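Washing-up bowl

A washing-up bowl is an open basin used to hold water for cleaning dishes, cutlery and other small household goods. It is usually placed inside a kitchen sink, although it may also stand on a draining board, a table or the ground. The term is chiefly British; in other parts of the English-speaking world the same article is known as a dishpan or simply as a basin.

Uses

The main purpose of the bowl is to reduce the amount of water needed for washing by hand. A bowl holds less than most sinks, and it can be lifted out and emptied elsewhere, for example onto a garden. It also protects glass and china from knocks against a hard sink, and leaves a gap at the side down which cold tea or other waste liquid can be poured while washing is in progress.

Bowls are widely used for other tasks. These include soaking clothes, bathing infants, preparing vegetables, mixing animal feed and carrying small items from room to room. In houses without a piped supply, one bowl often served for both laundry and dishes, and was kept on a stand near the back door.

Materials and form

Early bowls were made of wood or glazed earthenware. Wooden bowls were gentle on china but had to be kept damp to prevent splitting. Enamelled metal became common later, as it was light and easy to scour, though chipped enamel was liable to rust. Plastic has since replaced most other materials for everyday use.

Most plastic bowls have sloping sides, so that they can be stacked for storage and transport. The rim is turned outwards to give a grip and to stiffen the wall. Round bowls are the older form, while rectangular bowls were brought in to suit fitted sinks. Some models have moulded handles, a pouring lip or a plug in the base.

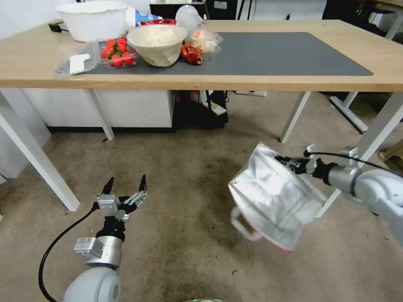 White plastic basin with a wide rim, on a table with a beige bowl and other goods.

Production at Fornside

The Fornside works was for many years a regional maker of household basins. It began with enamelled ware, sold under the name Girach, and turned to plastic when demand for enamel fell. The first plastic model, the Pinto, was a round bowl offered in white and pale green. It was followed by the rectangular Drarnuneo, which was designed for the smaller sinks then being fitted in new flats.

A surviving trade list records 443 separate articles, among them basins, pails, colanders and soap dishes. At its height the works employed up to 70 people. Enamelling ended first, and the moulding shop closed some years later. The building was afterwards divided into storage units, and the tall chimney — long a local landmark — was taken down.

Collections

The Fornside Household Collection holds 1169 objects connected with washing and cleaning, including several trial mouldings of the Pinto that were never put on sale. Its paper archive contains order books, price lists and drawings for the Girach range. The plastic items are kept in the dark, as strong light causes older mouldings to yellow and become brittle.

Care

Bowls are normally cleaned with hot water and detergent after use and left upside down to drain. Tea and food dyes may mark pale plastic, and such marks can often be removed by soaking in a weak bleach solution. Scouring powder is best avoided on plastic, as scratches hold dirt. Very hot pans should not be placed directly in a plastic bowl.

See also

Draining board
Enamelware
Kitchen sink
Pail

This page was last edited on November 27, 2021.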